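Plidovard
Testers wanted: gripper comparison, simulated and real
Posted 12 Mar 2018
Home | Work with us | Calls

We are looking for people to help us find out whether our grippers are any good. We already know what the people who make them think, and we have read the brochures, several of which contradict each other. What we lack is a decent pile of results from testers who don't mind which gripper comes out best.

The work is paid. It is also repetitive, and if you are hoping to build a robot you should look elsewhere, as most of what you'll be doing is running the same pick over and over and writing down what went wrong.

What we are comparing

Two parallel grippers, which we call Quinlan and Imlow. Both have two fingers and both are meant to do the same jobs: pick up a household object, hold on to it while the arm moves, put it down where it was asked to. Quinlan is the older design. Imlow is meant to replace it, and there is a certain amount of pressure to say that it should. We'd like to see the evidence first.

Each gripper is tested twice over, once in simulation and once on the arm in our workshop at Foltongate. The simulated trials are cheap and we have a lot of them. Last year's set came to 3,219 attempts, and on paper Imlow won easily. When we tried 412 of the same picks on the real arm, the lead shrank to something I wouldn't bet my lunch on. So either the simulator flatters Imlow, or we set up the real trials badly, or both. I have my own view but I'm keeping it out of the advert.

What you would do

Simulated sessions are done at a desk. You steer the gripper with a hand controller, watching through a view fixed just behind the fingers, and try to complete each task within the time allowed. We have two hand controllers and you'll use both, in an order we decide for you. One has had a lot of praise from people who used it for ten minutes. We want to know what it's like after two hours.

Real sessions are done standing at the bench, with one of our staff beside you holding the stop button. Same tasks, same order, same forms.

After every attempt you fill in a short line: done, not done, dropped, gave up. There is a box for remarks. Please use it. "Felt odd" is useful to us if you say when it felt odd. Marks out of ten are not, and we've taken them off the form.

We are asking each tester for 24 hours in total, split into sessions of two hours. No more than one session in a day. People get sloppy in the third hour and then we can't tell the tester from the gripper.

Who we want

You need to be over 18 and able to get to Foltongate. You need reasonable eyesight, with glasses or without, and the use of at least one hand. Left-handed people are very welcome, because last year's group had hardly any and one of the controllers is plainly shaped for the right.

You don't need to know anything about robots. If you play a lot of video games, apply anyway but tell us, so that we can balance the groups. If you have worked for anyone who sells grippers, we can't take you.

We would rather have a tester who is a bit grumpy than one who wants to please. Last time a few people marked an attempt as done when the object had plainly slid out on the way, and when asked they said it had very nearly worked. Very nearly worked goes down as dropped.

What you get

A flat fee of £200, paid at the end, plus your bus or train fare. If you stop part way you'll be paid for the sessions you finished. Tea, coffee and a lunch that has been described as adequate.

You also get a copy of the results, whichever way they fall. We've promised this in writing to everyone who took part before, and they did get it, though it was four months late.

What we can't promise

That the simulator is right. The rooms in it are plain, with flat colour on the walls and not much in the way of shadow. Part of the point of this round is to find out how much that matters. One camp here says that a gripper doesn't care what colour the wall is. The other says that the person steering it does, and so does any software that works from the camera. In the opening task of each simulated session you simply move about with the fingers open and get used to the view before there is anything to pick up.

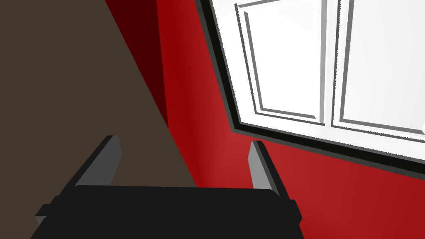 Setsuko Tamura thinks we are asking the wrong thing altogether. Her remark, sent in after reading a draft of this call, was that a plain room makes it hard to judge how far off anything is, so testers will slow down, and we shall then blame the gripper for being slow. She would have us time people with no object at all, in both settings, and take that away from the scores. I think she may be right about the slowing down. I'm less sure that you can fix it by taking one number from another, but we have added the timed runs to the plan and will see what they show.

How the sessions are shared out

Half the testers begin with Quinlan and half with Imlow. You won't be told which gripper you have in the simulated sessions, and the two have been drawn in the same colours to make it harder to guess. On the bench you'll be able to tell them apart quite quickly, and there's not much we can do about that. Please don't discuss them with other testers until you've both finished.

How to apply

Write to Yae Kawaguchi at Plidovard, Foltongate, or use the form on the Calls page. Tell us:

Which hand you use
Which days and times you could come
Any gaming, driving or machine work that has you steering things by hand
Whether you have tested anything for us before
One thing you bought that didn't do what it said on the box, and how you found out

The last one is a real question and we do read the answers. A few lines will do.

We'll reply to everyone, including those we turn down. Sessions start before the end of March, and places go to the first suitable people in each group.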